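Nurow opens shelving simulator to outside buyers

Warehouse software firm Nurow has put its shelf-handling simulator on general sale, six months after a closed trial with a handful of equipment makers. The package, called Pledeck, lets engineers practice book and carton handling on a computer before they bolt anything to a floor.

Pledeck went live on Tuesday. A single seat costs $214 a month, or $78 for schools and public libraries, and there is a free version limited to one shelf unit and one carrier. Nurow says 29 customers signed up during the trial and most have moved to paid seats.

The product is aimed at a narrow group. Libraries, archives and small parts stores that want to automate their shelves usually buy a carrier that runs along the aisle, lines up with a compartment and passes items in or out. The hard part is the last few inches. Books vary in thickness and height, covers slide against each other, and a pair that stands straight in one aisle may lean in the next.

"Our first customers were all doing this with cardboard mockups and a stepladder," said Marion Tennant, who runs the product side at Nurow. "They would test ten books and then order parts. We wanted them to be able to test ten thousand and order later."

Users start by picking a shelf from a parts list or entering their own measurements. They then add a carrier, set its travel and load it with items from the library that comes with the software. The starter set has 49 books and boxes, each with its own size, weight and cover friction. Customers can add more by filling in a spreadsheet.

A run can be stopped, rewound and started again from any point. Slots can be widened or narrowed between runs, and the software keeps a log of every change so that two settings can be compared later. Results come out as a plain table showing completed transfers, failed transfers and the point at which each failure began.

Astalia, which builds carriers for archive rooms, was part of the trial. Sanaa Ramadan, an engineer there, said her team used Pledeck to settle the width of a slot that had gone through four versions on paper.

"The answer was narrower than any of us had drawn it," she said. "We cut one in metal to check, and we kept it."

Ramadan said the software was less useful for worn paperbacks. Covers in Pledeck are treated as stiff, so a book with a soft or curling cover behaves better on the screen than it does in a real archive. Nurow has confirmed the limit and says flexible covers are planned for the September update. That update will be free to anyone with a paid seat.

Graphics are basic. Shelves, walls and covers use simple colors and textures, and items carry no titles. Tennant said the company chose to put computing time into contact and friction, and that a typical office laptop can run one carrier at full speed.
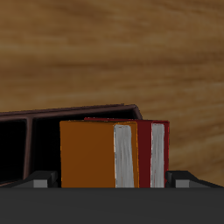

Larger layouts need more power. Nurow recommends a desktop machine with a dedicated graphics card for anything over four carriers, and it sells hosted computing time by the hour for customers who do not want to buy one. The hosted service is run from Norðdahl, the company's second office, which also handles support.

Support is by email on all plans. Paid seats come with two setup calls, and the school and library price includes a set of lesson files for a short course. Phone support is not offered at present.

Pledeck does not control real equipment. Customers can export travel paths and slot sizes, but those have to be loaded into the carrier's own controller by whoever maintains it. Tennant said a direct link to Astalia carriers is being tested by both firms and has no release date.

The software runs on Windows and Linux. Monthly seats can be canceled at any time, and files made on a paid seat can still be opened in the free version, where they cannot be edited.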